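Section 4: Setting Up and Using the Rakeo Drying Cabinet

Read Section 2 (Electrical Safety) before you plug in the cabinet. The steps in this section apply to the floor-standing model only. For the wall-hung model, go to Section 5.

4.1 Choosing a place

The cabinet needs a level floor and a grounded wall outlet. It can stand in a laundry room, a hallway or a heated basement. Do not put it in a bathroom with a shower or tub, or in an unheated garage.

Leave 10 inches of open space above the top vent. The back of the cabinet may stand against the wall if both rear spacers are fitted. The door opens to the left as delivered. To change it to open to the right, see Section 7.3 before you hang anything inside.

CAUTION: The cabinet is tall and narrow. Fit the wall strap (bag C) before first use, even if the floor is level and the cabinet feels steady.

4.2 Fitting the wall strap

1. Stand the cabinet where you want it and mark the wall at the height of the strap bracket.
2. Move the cabinet aside.
3. Drill into a stud. If there is no stud at the mark, use the drywall anchor in bag C.
4. Screw the strap to the wall, leaving the buckle loose.
5. Move the cabinet back, feed the strap through the bracket and pull it snug.
6. Open the door fully and push lightly on the top corner. The cabinet should not rock.

If it rocks, turn the front feet with the flat wrench until it stops, then tighten the strap again.

4.3 Fitting the rods and the mesh shelf

There are two hanging rods and one mesh shelf. The rods are the same length and can go in either position.

1. Press the four rod clips into the slots in the side walls. They click when seated.
2. Lay each rod across a pair of clips, groove side up.
3. Slide the mesh shelf into the lowest pair of rails with the raised lip toward you.
4. Hang the drip tray hooks over the bottom edge of the door opening and push the tray in until it stops.

Note: Cabinets made before May have screw-in rod holders in place of clips. The parts list on the inside of the door shows which kind you have. Replacement clips do not fit the older cabinets.

4.4 First run

Run the cabinet empty one time before you load it. There may be a faint smell during this run. Open a window if it bothers you.

1. Plug the cord directly into the wall outlet. Do not use an extension cord.
2. Close the door until the latch catches.
3. Turn the heat dial to HIGH.
4. Turn the timer to 30 and press START. The fan starts first and the heater follows.
5. When the fan stops, open the door and wipe the inside walls with a dry cloth.

The cabinet draws 400 watts on HIGH and 200 watts on LOW. If the fan does not start, check the door latch, then the outlet. If it still does not start, call the service line printed on the back cover.

4.5 Loading

The full load is 10 pounds, weighed wet. This includes anything on the mesh shelf.

1. Spin the laundry in your washer first. Items that still drip should hang over the tub until they stop.
2. Put shirts and blouses on plastic hangers. Wire hangers can leave rust marks on damp cloth.
3. Space the hangers along the grooves so that no two garments touch.
4. Fold pants over the lower rod at the knee, or hang them by the cuffs.
5. Lay sweaters and other knits on the mesh shelf, one layer deep.
6. Empty the drip tray if there is water in it, and close the door.

CAUTION: Do not dry foam pillows, rubber-backed mats, or anything that has been cleaned with a solvent. Do not block the top vent with folded laundry.

4.6 Heat settings

COOL: Fan only. Silk, leather trim, anything with glued parts.

LOW: 94°F. Wool, elastic, sportswear, underwear. This is the setting to use for a mixed load.

HIGH: Cotton, linen, towels and dish cloths.

You may change the setting while the cabinet is running. The timer keeps its place. Opening the door pauses both the fan and the timer, and they start again when the latch catches.

Note: Thick seams and waistbands dry last. Feel these before you put clothes away, and give them another 20 minutes on LOW if they are still damp.

4.7 After each load

1. Turn the heat dial to OFF.
2. Slide out the drip tray, empty it and wipe it.
3. Pull the lint screen from its slot behind the lower rod and brush it clean. Do not wash it with the heater still warm.
4. Leave the door open a few inches until the inside has cooled.

If the lint screen is torn, stop using the cabinet until you have a new one. Screens are sold by Maltemance dealers under the name Rakeo fine screen.

4.8 Small knits and socks 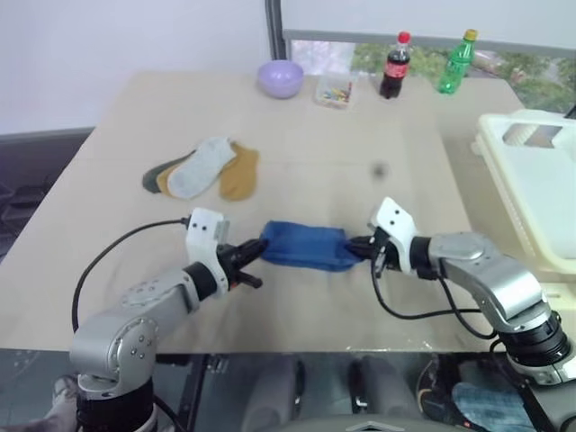

The mesh shelf is the place for small knits, and they dry flatter if you shape them on a table first. Turn cuffs down to their full length and smooth out any folds with your palm. Stretch each sock sideways over the tabletop with a hold on both ends, as with the blue one, then lay it down and let it go slack before you move it to the shelf. Do not clip socks to the rod by the cuff, and keep wool pairs on LOW. Gloves go on the shelf palm down with the fingers spread. For baby clothes and other very light items, use the fine net that came rolled up inside the drip tray, and fasten its four ties to the shelf before you start the fan.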